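Jan 24, 2025

ok quick one, I have to be out the door by four and I said I'd post something about the teleop stuff this week. So. Teleop stuff.

Still on the desk tidying task. Markers and sticks on the table, organizer at the back, put the things away. Sounds like nothing. It's the fourth task we've set up since December and by far the fussiest, mostly because thin sticks roll when you breathe on them and the fingers want to close on the table instead.

Count as of this morning: 590 demos kept out of 680 recorded. Most of the ones I tossed were my own. Lakshmi Kartha has the best hands here and it isn't close, her episodes look boring when you play them back and boring is what you want. Mine look like somebody trying to sign a birthday card in a moving car. I hesitate over everything. I go down, I stop, I come back up a little, go down again. And then the policy learns that. We trained on a batch that was mostly me and the arm did this little nervous dip before every single grab. My dip! I recognized it right away.

So, new rules for myself, taped to the desk:
— decide which thing you're going for before you touch the controls
— one approach, no dithering
— if you miss, miss cleanly, go again, don't poke
— no talking

Last one is hard for me.

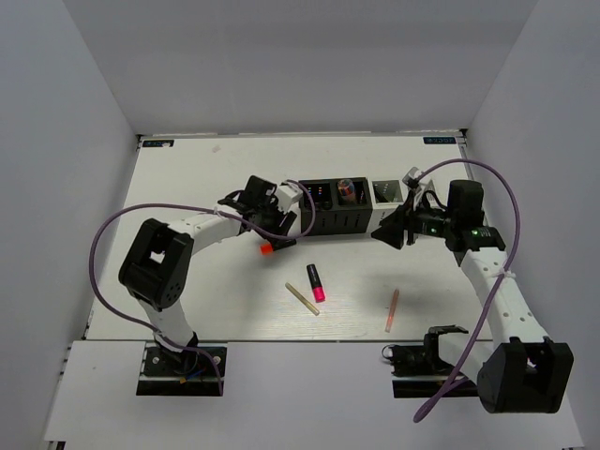

Same table, both arms, the markers and sticks out in front of the organizer.
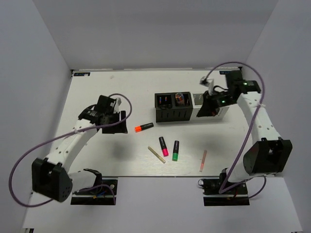 Anyway. The other thing I wanted to get down before I forget is the two-arm problem. When you drive both at once your brain picks a favorite. Mine picks the right. The left just sort of floats there doing nothing useful while the right does all the work, and then I remember it exists and lurch it across. Lakshmi says drive the left one alone for a whole session untill it stops feeling like somebody else's arm. Tried that. 62 episodes, left only. It helped more than I wanted it to, my neck is wrecked though.

Also we stopped resetting the table neatly. I used to lay everything out parallel, nice even gaps, because I'm like that. Bad idea. The policy got great at nice even gaps and then fell apart the first time somebody just dropped a handful of markers. Now we toss them, and if two land touching we leave them touching. Slower per episode, a lot more misses. Worth it I think, ask me in a month.

Stuff that is still annoying:

Lag. Some mornings it's fine, some mornings I swear I'm steering a boat. Restarting the Trinda box fixes it or doesnt. No pattern I can find.

Labels. We write a short text line for every episode and we were all writing it differently. "put marker in box", "place the pen into the holder", "tidy". Spent 2 hours yesterday cleaning that up and I'm maybe halfway.

The ends of episodes. I keep hitting stop too early, right when the gripper opens, so there's no retreat in the data and the arm just hangs over the bin afterwards like it forgot why it came in. Count to one after you let go. I say it out loud now (yes I know, rule four).

Next week is supposed to be the Urnance task, which has lids. Not looking forward to lids. If anyone reading has done lids with two arms and has opinions on which hand should hold still, email me please.

ok, gone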